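October, bench notes, second week with the Pultent hand grippers

Started 9.15. We have the pair on loan from Kuipers until the end of the month, and then we must say yes or no. The price for a pair with case and charger is 682, without the software licence. The licence I leave for another entry, it is a long story.

Morning: charging and mounting. The battery in the left one is full after 135 minutes, the right one takes the same. The manual promises less, but it does not say with which charger. I used the one from the case. The screws on the housing I checked again with the small key. One was a quarter turn loose, now good. Please do not use the electric driver on them, the thread goes in plastic.

Trigger feel. The spring is stiffer than on our old Poketti set. After one hour my thumb was tired, and I have a big hand. I wrote to Kuipers to ask if a softer spring exists. They answered fast (before lunch), they have one, but it is not in stock and they do not know when. For the Poketti we could at least buy springs at the hardware shop in Mandside.

Fingers. I tried the hard ones and the soft ones on the bench with a folded tea towel, 60 picks each. The soft ones lose the towel less when I take it by a corner, but they bend to the side when I pull. The hard ones pull straight and drop the corner more. For bedding I think the pull is more important. I am not sure, I want to hear what the others found with the Poketti last spring. It is not in the notebook, or I did not find the page.

Afternoon: bedding. This is the part we want the grippers for, so I give it more time than the rest of the test list. Big cloth is difficult for three reasons that I can see until now:
- the edge hides under the other layers and you must look for it
- a quilted piece is thick, so the opening of the fingers is almost used up already with one fold
- two people or two hands come in each other's way when the cloth is wide

The opening is the number I would like to see bigger. Kuipers sells a wide finger too, but only for the next model up, and I do not want to pay for the next model up. 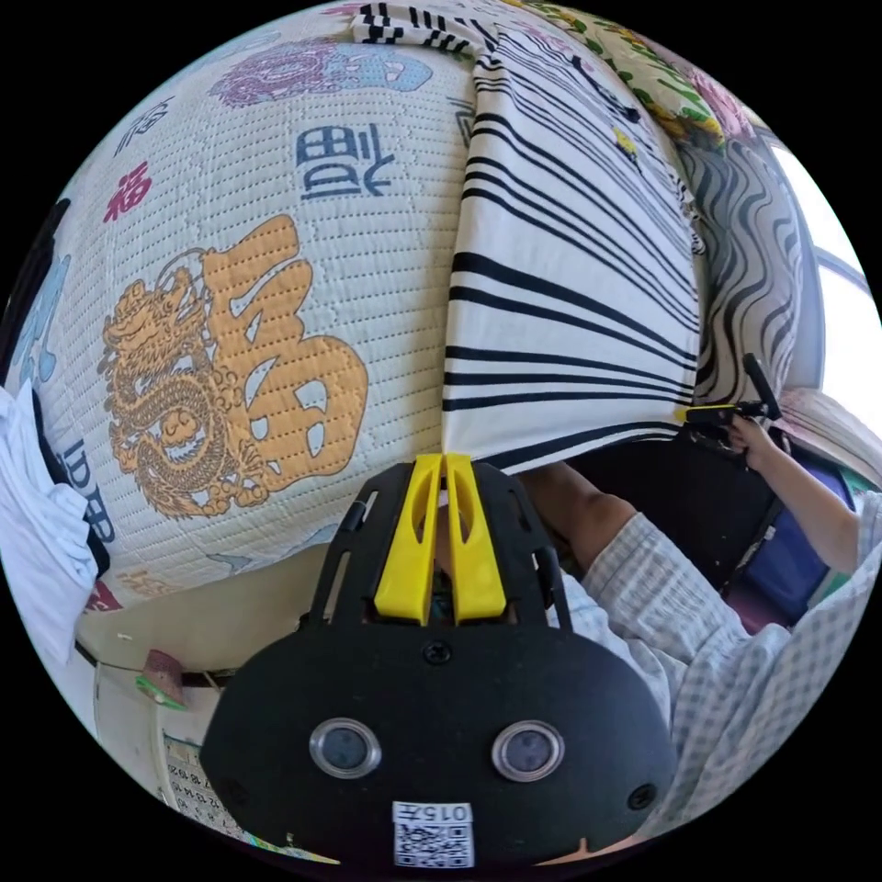 Bedding, afternoon. Unit 015 in front with the yellow fingers, second gripper in the right hand, quilted spread with the 福 print on the left.

Storage: we copied everything at 16.30. The card was slow, I think it is the card and not the reader, but I have to try with another one. Until then copy after each round and do not wait for the end of the day.

Labels. The number on the unit is upside down when you look from the front. Write it in the log as 015 with the zero, the software sorts the files wrong without it.

Still open:
softer spring, wait for Kuipers
weight of one unit with battery, our kitchen scale stops at 800 g and shows error
try the hard fingers with tape on the inside
ask if the loan can go one week longer
find the old Poketti page

My opinion today: good housing, good fingers, spring too hard, price too high for the pair. I would take it if they include the soft spring. Put back in the case 17.50, left one on the charger.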